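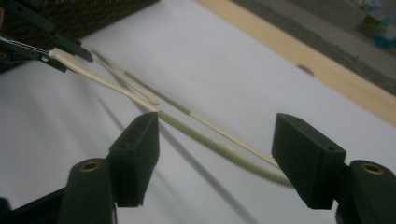

How tight should the ties be on the small cable bundles?
Snug enough that the bundle keeps its shape, loose enough that one wire can still be slid through by hand.

18th March

Went through the strap drawer with Atieno. The Remari ties go on easily but the heads let go if the tail isn't pulled straight. The Portela ones are stiffer and need the tip bent a little first, otherwise it misses the slot. Threaded 27 of each. Bad starts: Remari 3, Portela 7. All of the Portela ones were first tries with an unbent tip.

Isamu wants the reusable straps kept for anything on the bench that gets opened again. Fine by me. Permanent runs get the plain ties, trimmed flush. I caught my wrist on a cut end in February and it took a week to heal, so please use the flush cutters, not scissors.

Order: 50 more Remari, medium length. No more Portela until the open bag is used up.

Still to do
- relabel the drawer, long and medium are mixed again
- redo the bundle behind the white table
- ask Atieno where the second pair of cutters went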